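Ulivik Workshop Notes
Gallery: Can It Do the Chores Yet?

Wednesday, May 15, 2019

Every spring we are asked whether the machines are ready to take over the housework, and every spring we put together a page like this one in place of an answer. The chores are the same as last year: folding, loading, wiping, shelf-stacking and, new for 2019, the kitchen. The kitchen has been put off until now on the grounds that it contains knives.

Some background, for those who have wandered in from the main site. Ulivik is a small outfit with two benches and one good kettle. We do the household half of the question. Our friends at Lernau do the shop-floor half, which means cartons, price labels and the sort of trolley that always pulls to the left. We swap results once a quarter and each side goes home believing the other has the easier job.

The score so far

Folding. 357 attempts at a tea towel since January, of which 226 produced something you could put in a drawer without shame. The rest produced something you could put in a drawer if you leant on it. Shirts have been postponed until morale improves.

Loading the dishwasher. Very good with plates. Mugs go in the right way up, which is to say the wrong way up, and come out full of grey water. I have lived with people who did worse, and for longer.

Wiping down. The arm will wipe any surface you like, for as long as you like, with the same dirty cloth. Knowing when to rinse the cloth remains a human gift, unevenly distributed.

Shelf-stacking. Lernau ran 2000 tins through their Grevodeck station and dropped 127. They are pleased with this. I asked what happens when a customer has put a cucumber back among the tins, as customers do, and was told that cucumbers are a separate work package.

The kitchen, then. We do most of this in simulation to start with, where a bad day costs nothing but electricity and you can crush any number of loaves before lunch. Bread makes a mean little test. It has a crust that looks solid and an inside that isn't, and no two loaves agree on where one becomes the other. Squeeze too gently and it slides away from you. Squeeze properly and you have made a very large crouton. Add a seeded crust and the fingers have a bumpy surface to find their grip on as well.

A child of six can hold a loaf steady without giving it a thought. We have given it nearly five months of thought, and have a spreadsheet.

The gallery

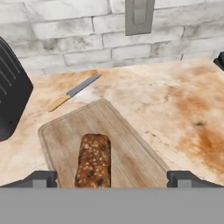 Fingers wide, loaf between them, knife waiting up by the wall. Slicing is at least two jobs, holding and cutting, and for the moment we are only asking about the first.

Liew wrote in to say that we have been starting at the wrong end. Anyone can hold a loaf, went the message, and the proper test of a kitchen machine is whether it clears up afterwards: "Show me one that gets the crumbs out of the groove in the board and I'll clear a space for it tomorrow. Until then it's one more thing on the worktop that I have to wipe round." There was a second paragraph about bread bins, which I have passed on to the relevant bench.

I take the point about crumbs. They are awkward in simulation, where each one has to be worked out separately and the computer starts to labour, and they are awkward in life, where they get under the toaster. At present our loaves don't shed any. This makes them unlike every loaf I have ever bought, and I do look at them with some envy.

So, are the machines ready? For plates, more or less. For tins, provided they are all tins. For tea towels, if you aren't expecting guests. For breakfast I would go on making your own arrangements, and keep the bread knife where you can find it.

We will be back at the bread for the rest of May. After that there is a plan to try butter, straight from the fridge and then left out for an hour, and there has already been a disagreement about whether those count as the same chore. Lernau would like it noted that they have ordered a cucumber.

Comments are open below. Please don't send us any more videos of cats riding on vacuum cleaners. We have seen them, and the cats are doing very well.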